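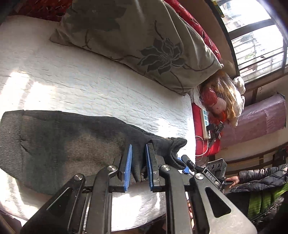
Trela — my 40 meter beacon spot log, and the scripts that go with it

Last updated January 19, 2022

Hi, and thanks for looking at this. Trela is a pile of reception reports I collected while running a low-power WSPR transmitter into two different wire antennas at my place, plus a handful of Python scripts for chewing on them. I started it because I couldn't decide whether my end-fed half-wave was worth keeping, and the arguments on the club mailing list were going nowhere (sorry, Aidan!). So I let both antennas run on alternating slots for most of the winter and wrote everything down.

What's in the folder

spots.csv is the main file. It has 3275 rows, one per reception report, after cleanup.
spots_raw.csv is the same thing before cleanup, 4000 rows. Use it if you don't trust my cleanup, and you may well not.
antennas.txt has the wire lengths, heights, feedpoint details and compass headings for both antennas.
outages.txt lists the times I was off the air and why. Mostly wind. Once it was me tripping over the coax.
compare.py pairs up spots from the two antennas and prints the difference in dB.
plot_hours.py draws the hour-by-hour chart that everybody seems to ask for.

Columns in spots.csv

time_utc: start of the two-minute slot, always UTC
ant: D for the dipole, E for the end-fed
rx_call: who heard me, replaced with a made-up station number (see the privacy bit)
rx_grid: four-character grid square
km: distance, worked out from the grids, so don't read too much into the last digit
snr: signal to noise in dB as the receiving station reported it
drift: Hz per minute
pwr_dbm: what I claim to be sending, which is 23 the whole way through

The two antennas

The dipole is a plain half-wave, fed in the middle with coax through a 1:1 choke I wound on a ferrite ring. It hangs between the two big maples and runs more or less east to west. The end-fed is a single wire going up from the shed to the taller maple, with a 49:1 transformer in a sandwich box. I built the transformer twice. The first one got hot enough to soften the hot glue, which taught me something about picking the right core, and everything from before the rebuild is thrown out.

The switching is done by a relay board called Ung, designed by Umut Tekin, who kindly sent me a spare. It flips over between slots and the log gets a D or an E. If you build one, put the snubber diodes in! I left one out and the relay driver went on a slow vacation.

How I cleaned it

I dropped duplicates (same slot, same receiver), anything with a grid square that put the receiver in the middle of an ocean, and anything during the outages. I also dropped spots with drift bigger than 3 either way — my transmitter doesn't wander like that once it's warm, so I figured those were false decodes or somebody's receiver having a bad night. The rules are at the top of clean.py if you want to loosen them.

Of the rows that are left, 2444 come from slots that have a matching slot on the other antenna, heard by the same receiver. Those are the ones compare.py uses. The rest are fine for maps, but please don't average them together and tell people one antenna won.

Known problems

Conditions change between one slot and the next, so any single pair means very little. Use lots of them.
The clock on the old laptop was off by a few seconds for one stretch in December. Decodes still came through, but the time offsets would look silly if I'd included them, so I didn't.
There are 7 receivers that moved to a new grid square partway through. I kept both squares.
My backyard noise level doesn't matter for any of this, as I'm only transmitting. People keep asking.
Nearly all the receivers are north or east of me. If you want to know how either antenna does toward the south, this is a bad place to look.

Running the scripts

You need Python 3.8 or newer, pandas and matplotlib. Put everything in one folder and run

python compare.py spots.csv

It takes a couple of seconds. Add --min-km 1500 to skip the close-in stuff. Saadet Çınar has it going on a Raspberry Pi too, a little slower but with the same answers.

Privacy

Callsigns are public anyway, but Perihan Bozkurt talked me into swapping them for numbers and I think she was right. If you're sure one of them is you and want your rows taken out, just write.

License and thanks

Do what you like with the data, and a mention would be nice. The scripts are MIT. The distance code came from Rocío Alarcón, who found a sign mistake in mine that had put half of Canada in Siberia.

I'm planning to add a vertical in April, if the ground thaws enough to get radials down.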